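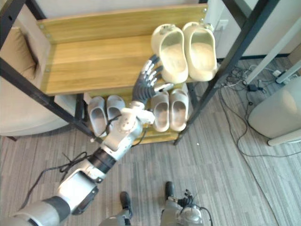 By the Holroyd equipment desk

The purchase price is the easiest line in a robot budget to fill in and the least useful. We have just closed our second planning round for household handling work, with shoe racks, slippers and similar small goods as the target task, and the sheet we started from was wrong in most of its other lines.

The first draft had 4 lines: robot, spare parts, software, insurance. It was modelled on the way Clumholm buys conveyor sections, where the machine arrives, is bolted down and is written off over 10 years. A machine with legs and hands does not fit that pattern. Its hands wear at a different rate from its legs, and the software licence from Rokitz renews on a date that matches neither. I would now split the machine on paper into hands, arms, legs and computing, and give each its own life and its own reserve.

Hands deserve the most attention. A clog has a thick sole and an awkward opening, and the gripper has to go in at an angle or take the rim. Finger joints carry that load all day. Buyers tend to compare quoted payload, but a slipper weighs next to nothing. What matters is the price of a replacement finger, the delivery time, and whether our own technician may fit it without voiding the warranty.

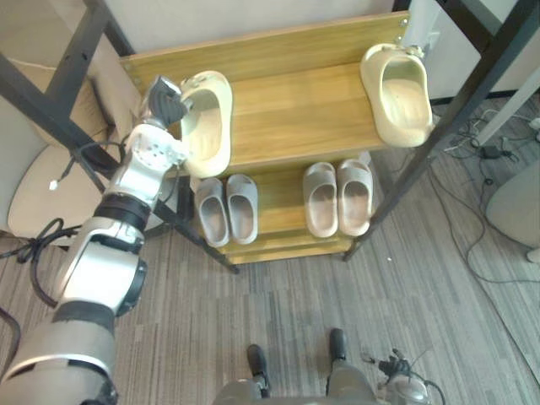 We settled on 2 spare hands per machine and asked for finger prices in writing before signing. Nestari supplied theirs as a single sheet, and I would make that a condition of tender.

Floor space is the next omission. Cables, power adapters and charging all need room, and so does the furniture the machine is meant to work beside. A rack against a wall with a chair next to it is an ordinary domestic layout, and a budget should pay for testing in that layout - a bare bench tells the buyer very little about reach.
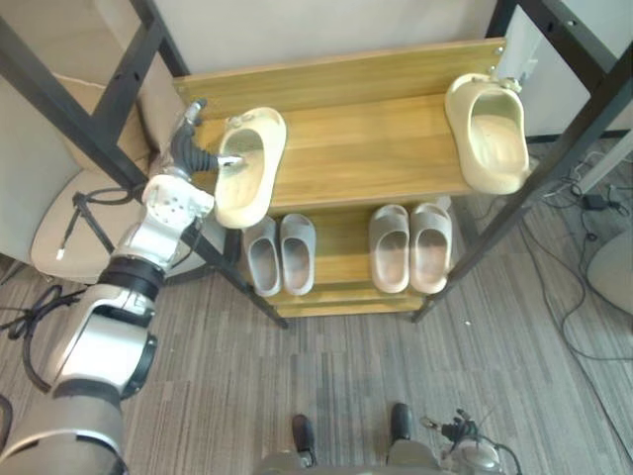 Slide handling at the top shelf of the rack.

Then there is staff time. We allowed 50 hours for setting up and spent them before the first acceptance test. Next September's round will carry setup as a separate line, approved separately, with the final payment to the supplier held until the test is signed off.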